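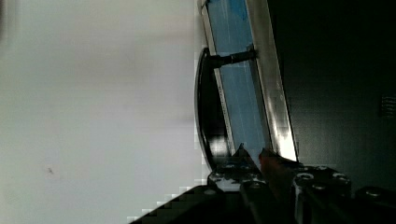 OPINION / POLITICS

The party that can't lose a seat it never defends

Written fast, on a train, with 30 percent battery. Bear with me.

The special election in Clundthorpe was decided by 189 votes. 189. I've been to weddings bigger than that. And the reaction from the state party was a two-paragraph email saying how proud they were of the effort, how close it was, and would I chip in before midnight.

No I would not.

That seat was open. We knew it was opening since April, when the incumbent told anyone who'd listen that he was done. Plenty of time to find a candidate, rent a storefront, knock on some doors. What did we do with it? Waited. Polled. Waited for the poll. Then put up Auður Zoëga with a few weeks to go, and no money, and acted surprised that people didn't know how to say her name.

She was good, by the way. Really good. I saw her twice, once in a church basement and once in the parking lot of the old Eskildsen plant, standing on a cooler talking about water rates. Water rates! And people stayed. It was cold and they stayed. A guy next to me had voted for the other side his whole life and he took a yard sign home. Whether he put it up, no idea.

So don't tell me it was the candidate. It's never the candidate, except when it's convenient.

What gets me is the money, becuase there was money. It went to the big races, the ones on cable, the ones where we lose by double digits every time and send out a fundraising text about how we shocked the experts. Meanwhile the seats that run the actual stuff – school boards, county commissions, the water district for God's sake – get a handshake and a link to a logo kit.

I called the state office to ask what they spent in Clundthorpe. Three calls. The third person told me they don't break it out by district. You don't break it out? The folks who run the bake sale at my kid's school can tell you what they spent on napkins.

Zoëga's own filing is public, so I read it. One line for print mail. One for the Brarel subscription, that's the voter contact software the state party makes every campaign buy, and it ate more than her mailers did. Think about that. A local campaign spent more on the list of people to talk to than on talking to them.

I used Brarel myself when I canvassed. It sent me to a house that had been torn down. It sent me to the same duplex three evenings in a row and by the last one the woman just waved from the window. Software's fine. But somebody has to know the town.

The other side knew the town. I hate writing that. They had the same two retired guys they always have, sitting in the diner, going to every zoning meeting, calling people by their first names. They showed up when the Prurnora warehouse deal was being argued over, all 953 jobs of it, or however many of those ever get filled. We issued a statement. Ours was better written, I'll give us that.

Some friends will say I'm being unfair, that it's a hard district, that the map is bad. Sure, the map is bad. The map was bad ten years ago too and we held that seat. We held it with a boring man who returned phone calls.

So what do I want. Fine, fair question.

Pay someone to live there. One organizer, year round, not parachuted in the month before. Stop making tiny campaigns buy software they don't need. Pick candidates a year out and let them be bad at it for a while, people get better at this. And publish the spending by district, all of it, even the embarrassing parts. Especialy those.

The county chair has called a meeting for 13th December, in the library annex, and the agenda as posted has one item about Clundthorpe, listed after the holiday party. Last time I went to one of these there were maybe a dozen of us and half were there for the coffee. It would be nice if 100 people showed up. It would be nice if they had to go find more chairs.

I'll be there. I want to hear who's running next time – a name, out loud, before the snow melts. If the answer is that it's too early to say, I'm going to ask again, and then I'm going to ask who exactly is supposed to be looking.

My stop. More on the budget numbers if they ever send them.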